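Avdale Modular Pegboard: Set-up Guide
Section 6. Mounting the panel and fitting the hooks

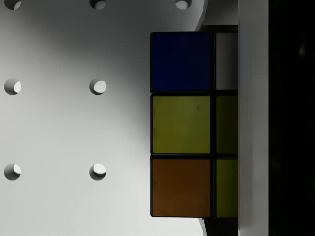 Figure 6. White panel with round holes in a regular grid.

Read this section through before you drill. You need a drill, a spirit level, a pencil and a cross-head screwdriver. The Avdale frame must already be assembled as shown in Section 5.

Marking the wall

1. Choose a flat section of wall with no pipes or cables behind it. Check with a detector.
2. Hold the top rail against the wall at the height you want and level it.
3. Mark the screw positions through the slots in the rail.
4. Measure down 40 cm from the first line and draw a second level line for the lower rail.

CAUTION: The plugs supplied are for solid masonry only. For drywall, use hollow-wall anchors rated for the full load.

Fixing the rails

5. Drill each marked point with an 8 mm masonry bit. Clear the dust from the holes.
6. Push the plugs in until they are flush with the wall.
7. Screw the top rail in place, leaving every screw a half turn loose. Check the level again, then tighten.
8. Repeat for the lower rail.

Hanging the panel

9. Lift the panel onto the top rail with a second person holding the other end.
10. Lower it until both clips catch. You should hear a click at each side.
11. Press the bottom edge onto the lower rail and fit the locking screws.

NOTE: If a clip does not catch, take the panel down and check that the rail is not bowed. Do not force the clip.

Fitting hooks and bins

12. Tilt the hook upward, insert the peg and swing the hook down flat.
13. Hang bins from two hooks at the same height.
14. Put heavier items near the rails and lighter ones in the middle.

CAUTION: Do not load the panel with more than 28 kg in total. Do not hang glass containers above a walkway.

Retighten the locking screws after the first month of use. Wipe the panel with a damp cloth and mild soap. Solvents will dull the surface.

For replacement clips, see Section 9.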